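Cahier d'atelier – octobre 2022

Reprise du dossier espresso, la machine Naltard à deux groupes arrivée la semaine dernière. Je note tout à la suite, on triera plus tard.

État à l'arrivée : le groupe gauche ne dépasse pas un filet d'eau, le droit coule normalement mais goutte après l'arrêt. Pression chaudière stable au manomètre. Le client parle d'un goût métallique depuis avril et d'un café « plat » sur le groupe gauche. Il dit avoir nettoyé tous les soirs. Je le crois à moitié, la douchette gauche était collée par une croûte brune et il a fallu la faire tremper avant de pouvoir la dévisser.

Eau : dureté mesurée à la bandelette sur l'échantillon fourni, beaucoup trop haute pour une machine sans adoucisseur en amont. La cartouche Eltier montée sur l'arrivée n'a pas d'étiquette de date. À remplacer sans discuter et à dater au feutre cette fois.

Groupe gauche démonté entièrement. Gicleur bouché par un éclat de tartre, en forme d'écaille, dur comme de la porcelaine. Débouché à l'aiguille puis passé au bain d'acide citrique. Attention au sens du gicleur au remontage, le petit chanfrein va côté groupe. Je me suis trompé l'an dernier sur une machine semblable et j'ai cherché la panne tout un après-midi.

Électrovanne trois voies du groupe droit : noyau marqué, joint creusé en anneau. La goutte vient de là. J'ai remplacé le noyau complet et pas seulement le joint, le siège du noyau était déjà mangé. Pièce prise sur le stock Kneževič, il en reste deux. Recommander.

Détartrage chaudière. Vidange complète, machine froide. Première eau laiteuse avec des paillettes. Remplissage avec la solution citrique, chauffe à basse température, repos, vidange. Refait une deuxième fois. La troisième eau est sortie claire et j'ai arrêté là. Rinçage jusqu'à ce que la bandelette pH revienne à la valeur de l'eau du réseau. Ne pas abréger cette étape : un reste d'acide se sent dans la tasse pendant des jours et le client pensera que la machine est pire qu'avant.

Rétrolavage à la poudre Urnex sur les deux groupes, filtre aveugle, plusieurs cycles courts. L'eau du groupe gauche est sortie noire au début. Les joints de porte-filtre étaient cuits, celui de gauche s'est cassé en morceaux quand je l'ai levé au tournevis. Les neufs sont plus souples que ceux de la dernière livraison, à surveiller – s'ils marquent trop vite, changer de fournisseur.

Essais après remontage. Même mouture sur les deux groupes, même dose, même tassage. Le gauche coule maintenant un peu plus vite que le droit, l'écart reste acceptable pour du service courant. J'ai repris la pompe au tournevis pour redescendre la pression en charge, elle était réglée trop haut, sans doute pour compenser le gicleur bouché. Noté au feutre à l'intérieur du panneau latéral.

Température en sortie de groupe au thermomètre à sonde : 78 au premier tirage à froid, ce qui ne veut rien dire tant que le groupe n'est pas monté en chauffe. Refaire la mesure après 40 minutes d'attente, machine allumée et porte-filtres en place. Les mesures faites trop tôt ont déjà semé la confusion sur d'autres fiches.

Temps passé sur ce dossier : beaucoup, surtout à cause du trempage. Pour le devis, compter la main-d'œuvre au forfait et les pièces à part. Le total des pièces arrive à 116 euros hors cartouche.

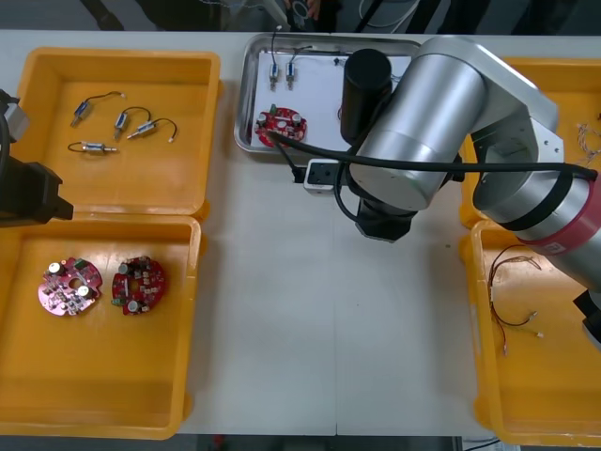
Reste à faire un vrai rangement des pièces avant la prochaine machine. Les joints, les noyaux et les gicleurs finissent toujours mélangés dans la même boîte, et on perd du temps à comparer deux joints presque identiques sous la lampe. Je voudrais un bac par famille, peu profond, dans le genre des plateaux jaunes à rebords arrondis, où les petits moteurs à fils noirs et rouges se repèrent d'un coup d'œil. Pour nous : un bac pour les joints de groupe, un pour les électrovannes, un pour les gicleurs et les raccords, et un plateau en inox à part pour ce qui sort du bain acide et n'est pas encore rincé. Ce dernier ne doit jamais servir à autre chose.

Étiqueter aussi les sachets par modèle. Le joint du groupe Naltard et celui de l'ancienne série ont le même diamètre extérieur et pas la même épaisseur. Monté à l'envers du bon sens, le plus mince fuit dès que la pression monte et le client revient.

Moulin du même client : meules à contrôler, pas encore ouvert. Il y a plus de 2 ans qu'elles n'ont pas été changées d'après lui. Au toucher, les arêtes sont rondes par la trémie, mais je ne conclus rien sans les sortir. Garder le réglage de mouture noté sur le ruban adhésif avant de dévisser la couronne.

À commander : cartouche Eltier, noyaux d'électrovanne, poudre Urnex, graisse alimentaire, bandelettes de dureté.

À demander au client : diamètre du raccord sous son comptoir, place disponible pour un adoucisseur, et qui fait le rétrolavage le soir.

Entrées récentes
Vapeur faible sur machine à levier
Changer un joint de porte-filtre sans rayer le groupe
Dosage de l'acide citrique, notes reprises
Pressostat qui claque
Moulin bruyant après nettoyage
Liste des raccords en stock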